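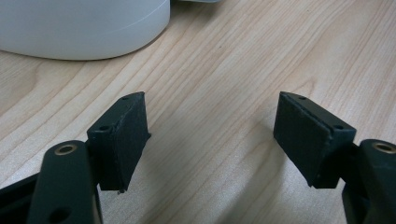 What do you carry a single egg in if you haven't got an egg box?

A paper cup will do it, the sort that narrows towards the bottom, so the egg sits down in the base and can't roll about.

I knew that long before I ever needed to, because my gran carried everything in paper cups (buttons, seed potatoes, once a very cross frog), and it came back to me on my second morning in the flat over the bakery in Uken, when Minttu Harju from downstairs knocked and put an egg in my hand.

Well, I say an egg. She said, "You'll want this for the kitchen, it goes with the flat," and then she went off down the stairs with her shopping bag and I stood there in my socks holding it. It was a pale peachy sort of colour and it was cool and a bit heavier than I'd have liked. I mean, when did you last think about how heavy an egg ought to be? I weighed it against one from the fridge, one in each hand, and then I got muddled as to which was which and had to go by the shine.

I'd come to Uken in August with two suitcases and a job at Nollik, the tea shop on the harbour, and I still had most of my kitchen to unpack. Corrigan's van had brought it the night before and left it all on the landing, 19 steps up, for which I was grateful, although one of the men had written POTS on the box of bedding and I'd already been rummaging in it for a saucepan in the dark. So there I was with a tea towel over my shoulder, half the drawers lined and half not, trying to decide where a person keeps an egg that goes with the flat.

The fridge seemed wrong. What if it was china? You'd look a fool. But then the windowsill seemed wrong too, with the sun coming straight in, because what if it wasn't china? I tried it in the cutlery drawer and it rolled to the back and knocked against the corkscrew, and I felt so guilty I apologised to it out loud. I tried a mug, and it looked like somebody's breakfast. In the end I thought of Gran, got a paper cup out of the picnic things and lowered it in with two fingers, and down it went to the bottom and stopped there as though it had been measured for it.
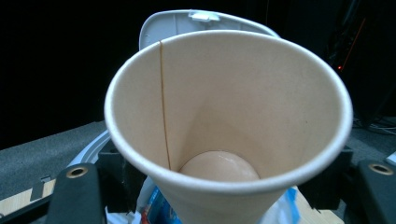 I was so pleased with myself that I made a pot of tea and sat down with it for company. I told it about the job. I told it about Nollik's scones, which are enormous and taste of bicarb, and how the manager wants me to push the walnut loaf. It's a good listener, an egg. By the second cup I'd told it about Peter as well, and the house at number 141, and how I'd taken the good frying pan without asking and didn't intend to send it back.

Then I unpacked the rest of the kitchen, and every time I needed the space I picked the cup up and moved it somewhere else. Next to the bread bin. On top of the cookery books. Behind the scales, while I weighed out 200 grams of flour for pancakes, and I'll admit that I needed an egg for those and that for one second my hand went the wrong way.

That frightened me enough to go downstairs.

Minttu was shelling peas at her table with the radio on. I asked her, as if it didn't matter, whether the egg was a real one.

"Real what?" she said.

"A real egg. From a hen."

She thought about it for so long that I started helping with the peas. The woman before me had been given it by the man before her, she said, and he'd worked on the Drostora, the old ferry, and used to bring all kinds of things home. He'd kept it in a sock. The woman before me had kept it in a sugar bowl, and had been very happy in the flat apart from the boiler.

"But has anyone ever tried to crack it?"

"Why would they do that?" said Minttu, and she looked really quite shocked, so I said I couldn't imagine, and ate a pea.

When I got back upstairs the pancake batter had gone stiff and I had to let it down with milk. I made five, and they were fairly good, and I ate them standing up with lemon and far too much sugar while the gulls carried on outside. The cup was by the kettle. I'd already started to think of that as its place, although the kettle does get hot, so later on I shifted it along to the other side of the toaster and wrote NOT FOR BAKING on a scrap of Corrigan's packing paper and propped it up in front.

Then I rang my sister to ask if she still had Gran's sugar bowl, the one with the lid. She wanted to know what for. I said it was a long story and was she free to post it on her way to work.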